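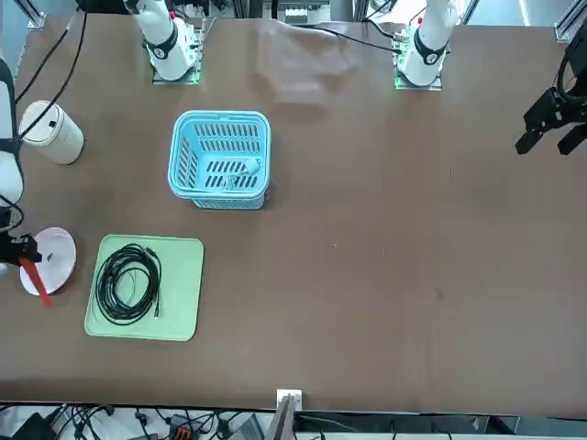 Tondow sets tidying rules for shared work tables

Tondow has issued a set of rules for clearing the shared tables at its Flandasden site. They take effect in June and apply to all 92 tables in the building. Until now each room kept its own practice, and items left out at the end of a shift were dealt with by whoever used the table next.

The rules divide loose items into 3 groups: tableware, containers and waste. Plates are to be laid flat, face up, and moved to the shelf before anything else is cleared. Upright containers stay upright and go to the back of the table. Bags are emptied and folded if they can be used again.

Small scrap, such as crumpled paper or plastic, goes into a basket first and is taken to the bin in one trip. Light blue plastic baskets with slotted sides and bottom, of the kind on the brown table shown with this item, are accepted for dry scrap only. Anything damp has to go straight to the bin, as it can drip through the slots.

A table counts as clear when the top can be wiped from edge to edge without lifting an item. 

Kyriakidis, which handles supplies for the site, will deliver 678 baskets before the start date. Most will replace solid tubs that are cracked or have lost their handles. The remainder will be kept in the ground floor store and issued on request. Rooms that already have slotted baskets in good condition may go on using them.

Shelf labels for the plates and containers are being printed by Vorum. The order covers 900 labels in a single size, with dark text on a white background. Rooms should take down handwritten labels when the new ones arrive.

The table check will be done once per shift, at the end, and entered on the existing room sheet. The sheet itself does not change.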